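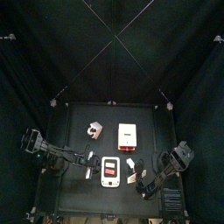 Toy shelf sort-out, part two. Posting these quick before the kettle goes – proper write up when I get a minute, probably July.

For anyone new: we lend out play sets from the back room at Erkinbridge, open till 16:00, bring a bag. There's 18 sets on the books now and the small kitchen ones go out most. They also come back in the worst state, bits of one in the box of another, so every so often it all has to come out on a table and get matched up again. Fatemeh Jalali did the list last time and her labels are still the only ones that haven't peeled.

Shelf tags first. Anything with a 9 on the lid is pretend cooking, whatever the old sheet says. Old sheet is wrong. Please bin it if you've got one at home.

Cooking bits next. Hob has its own box, food goes in the cloth bag with the drawstring, NOT loose in the bottom of the crate. Paint chips. I've touched up two peices already this year and my hand isn't that steady.
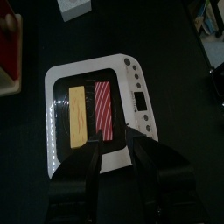 Can you wash the wooden food in the sink with the rest?

Best to keep it out of the water – a wrung out cloth with a drop of washing up liquid, wipe, then stand it on a tea towel overnight before it goes back in the bag. Soaking swells the wood and lifts the paint.

Same goes for the Hellamard blocks, if you've got those out on loan. Plastic stuff can take a proper scrub, but not the hobs, wipe those over only. If there's batteries take them out before the set goes back on the shelf, we had a nasty leaky one at Easter and the smell hung about for days.

Knife block is a different set again. Goes with the chopping things, ref 1359 in the book. People keep filing it with the hob becuase they look like they match. They don't, one is Larkex and the other came in a job lot from Gil with no name on it.

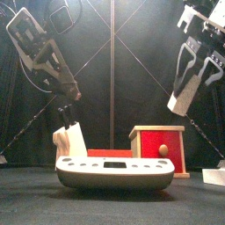 White knife block and the rounded tray, black tabletop.

Still to do – tea set, the shop till, both fruit baskets. If you've got odd lids or spare drawstring bags drop them in at the desk, any size. More pictures when the next crate's done.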